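Workshop Practice, Session 4: Holding Parts Still

I always start this one with a moan about rushing. Most of the boards I've seen ruined at Avcombe were ruined before anybody got near a soldering iron - they slid, somebody grabbed, and there went a track.
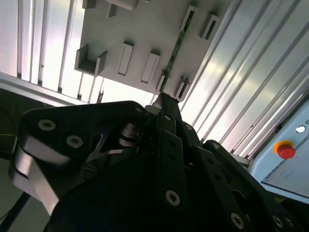 So give each part a holder that suits its shape. A long thin circuit board wants support along its length, and a chunky block is happy in a simple U-shaped cradle. Leave yourself room for fingers!

For next time, sketch a holder for one part from your Plavden kit and bring it to Jaanus Rozīte's bench.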